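Trukari asks clinics to stop selling stem cell "top-ups" for knee pain until trial results are in

8 March 2018

Trukari, an independent reader of medical trials, today publishes a review of the evidence behind Revis, a stem cell injection sold to people with worn knees. Its finding is a dull one. The claims made in the brochures run a long way ahead of the data.

The review looked at 200 pages of study papers supplied by the maker, Prakell, along with leaflets collected from private clinics up to last December. Prakell's main study followed 270 patients. Most said they felt better after the injection. So did most of those given salt water, and the gap between the two groups was small enough to be down to chance.

Only two of the papers had a comparison group at all. The others asked people who had paid for treatment whether they were pleased with it.

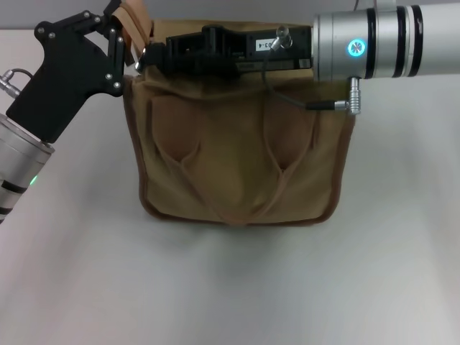 By Walter Llanos, Trukari press desk

"Regrowing cartilage" appears in nearly every leaflet we read. None of the papers shows it. A few include scans, but the scans were read by staff who knew which patients had been treated, and that is a poor way to find out anything.

Stijn Peeters, who led the review, said: "I would be glad to be wrong on this. Cells taken from a patient's own fat may do something useful in a sore joint. But 'may' is a thin word to hang a bill on, and the people paying are often in pain and tired of waiting."

Prakell was sent a draft and replied that a larger trial, called Camacho, will settle the matter. Perhaps it will. The trial plan lists 2332 patients, though no start date is given, and the main measure has been changed once already – from walking distance to a patient's own score of comfort. Trukari has asked why and has had no answer.

The review does not say the injection is unsafe. Side effects were poorly recorded, so it cannot say the opposite either. Patients who have already been treated and have worries should speak to their own doctor.

Trukari takes no money from clinics or from makers of cell products. The full review, with notes on each paper, is free on request from the press desk.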